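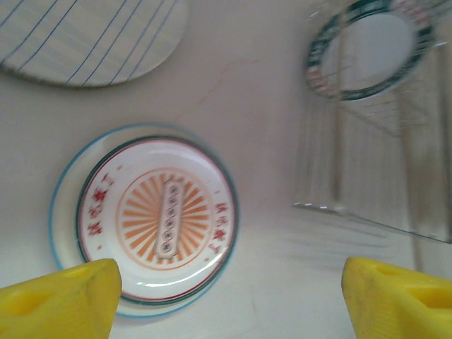
Hestton harbour gets its offshore training quay

Wednesday, July 11, 2018

Good news from the waterfront! After a long spring of drawings, redrawings and one very wet site visit, work has started on the new training quay at Hestton, and if all goes to plan the first course will run there in February. For those of us who have been going on about skills in the offshore supply trade for years (you know who you are), it is a lovely thing to see piling rigs on the north side at last.

The quay is a joint effort by the port and Vetent, the maintenance contractor that moved its regional office to Hestton two years ago. It will be 146 metres long, with a deep berth at the seaward end where a supply vessel can lie alongside while trainees practise cargo handling, mooring and crew transfer. Until now anyone wanting that sort of practice had to go down the coast to Drondent, stay over for the week and hope the weather behaved. Plenty of smaller firms simply couldn't spare people for that long.

Behind the berth there will be a workshop hall of 2,463 square metres, split between a valve and pump bay, a rigging loft and a set of classrooms upstairs with a view right across the basin. The pump bay is the part our members asked for most loudly at the spring meeting, and it has grown by a third from the first sketch. Well done to everybody who filled in the survey! 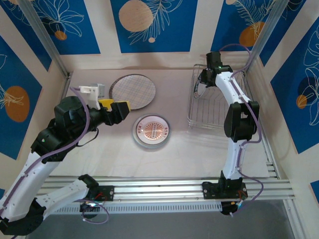

Grabowska, the engineering firm that many of you will remember from the breakwater repairs, has the contract for the hall and the cranes. They are keen to use local subcontractors where they can, and there will be an open morning at the port office for electrical, pipework and steel firms. Bring your certificates and a short list of recent jobs. You don't have to be big to be considered, and several of the packages have been kept small on purpose so that a firm with a handful of people can bid for them.

Once the quay is open it should take 543 trainees a year, with 200 of those places held for people coming into the trade for the first time. The rest will go to refresher courses and to firms moving staff across from fishing and ship repair. Course fees haven't been settled yet, but the port has said that members of the supply chain group will be able to book a month ahead of everyone else.

A practical note for anybody driving in: the north gate is closed to lorries while the piling is under way, so deliveries need to come round by the fish market. Cars can still use the north gate before eight and after four. The footpath along the basin stays open, and it is well worth a stroll at lunchtime if you want to see how things are getting on.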